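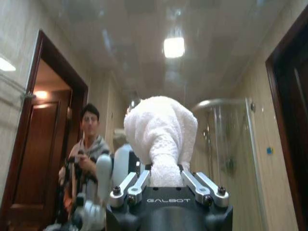 Brake Fluid Ages on the Calendar, Whatever the Odometer Says

Why a low-mileage car can arrive at the shop with worse fluid than a delivery van

The sedan on the second lift at Tannous, an independent repair shop in Kadville, had been driven 1,986 miles since its last visit. Its pads were near full thickness and the rotors were within specification. The brake fluid, tested at the reservoir and again at a rear bleeder, failed both times.

Qiuyue Qian, the shop's lead brake technician, sees this often enough that she now tests fluid on every car, including those booked for something else. "People bring me the mileage," she says. "I want the date."

Most passenger cars use glycol-based fluid, sold as DOT 3, DOT 4 or DOT 5.1. All three absorb water from the air. Moisture enters through the reservoir vent, through the flexible hoses and past the seals. The process goes on while the car is parked, and a humid garage speeds it up.

Water matters for two reasons. The first is boiling point. Fresh DOT 4 must meet a minimum dry boiling point of 446 degrees Fahrenheit. The wet minimum, measured after the fluid has taken up a set amount of water, is 311 degrees. On a long downhill grade, the fluid in a front caliper can get hot enough for that gap to matter. Once it boils, it forms vapor, vapor compresses, and the pedal travels toward the floor with little braking force behind it.

The second is corrosion. The additives that protect steel, iron and aluminum parts are used up over time. Rust pits form in caliper bores and wheel cylinders, and fine debris moves through the valves of the antilock unit. A hydraulic control unit costs many times what a fluid change costs, and on a number of models it is not sold in pieces.

Testing methods

Three methods are in common use. Test strips change color with dissolved copper, which comes from the brazing in the brake lines and indicates spent corrosion inhibitor. They do not measure water. Pen-type electronic testers estimate water content from conductivity. They are fast, but readings vary with fluid brand, and a cheap pen can pass one sample and fail the next from the same bottle. Boiling-point testers heat a small sample and report the temperature directly. They are slower and cost more.

Tannous uses strips for screening and a boiling-point tester for the final call. Qian takes the second sample from a bleeder because the reservoir can mislead. A previous owner may have drawn off the old fluid with a syringe and topped up with new, which improves the look of the reservoir and leaves the calipers as they were.

Color is a poor guide. Some fluids darken within months and still test well. Others stay pale and fail.

The flush

The shop does a pressure bleed at low pressure, following the manufacturer's wheel sequence. The sequence is not always farthest wheel first — many cars with diagonal circuits call for a different order, and some require a scan tool to cycle the antilock pump partway through. Old fluid is pushed out until the stream runs clear and free of bubbles at each corner. Bleeder screws are tightened to the listed torque. Painted surfaces are rinsed with water right away if fluid reaches them.

Only sealed containers are used. A bottle that has stood open on a shelf since January is discarded, even if it is nearly full.

DOT 5 is a separate case. It is silicone-based, does not mix with the glycol types, and should not be put in a system designed for them. DOT 5.1, despite the number, is glycol-based. The similar names account for a share of the contaminated systems Qian sees, and the repair usually means replacing every rubber part the wrong fluid has touched.

Intervals

Manufacturers differ. Many specify two years regardless of distance, others three, and a few ask only for inspection. Owners who drive less than 3,000 miles a year should follow the time limit and ignore the distance column. Cars used for towing or mountain roads are better served by a yearly test.

The sedan left with fresh DOT 4 and the date written on a tag under the hood.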